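Workplace Systems | Site Notes

Home News Projects Archive Contact

Break room restocking at Fedholm: what changes for the floor staff

Restocking and clearing the kitchen counters at Fedholm was shared among the packing staff until January. Each shift lost 74 minutes to it. The work now goes to an arm supplied by Avier, running the Song control software, and the shift plan has been rewritten to match.

Packaged snacks are the hardest class of item. A bag has no fixed shape, the film folds under the fingers, and the crimped seal tears if the grip closes too far in. The acceptance log covers 3669 picks, of which 2285 were bags. Staff review every failed pick at the end of the shift and enter a cause code.

Two people per shift are now trained to stop and restart the arm. Their pay grade was adjusted in the same month. The remaining staff keep the time on the packing line, and the kitchen rota has been withdrawn. 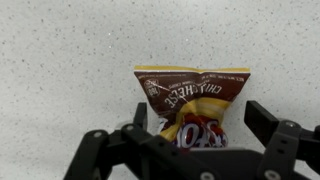
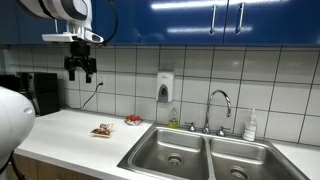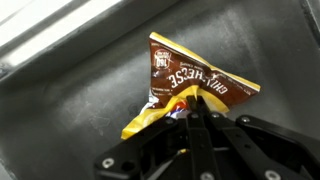
Cause codes are still entered by hand on the line terminal. Avier has been asked to shorten the list, as several codes overlap and shifts use them differently. Breaks are unchanged. Questions about the new shift plan go to the line office, extension 3376.

Related items
Fernance: cause codes after the first quarter
Grip force settings for film packaging
Shift planning with shared equipment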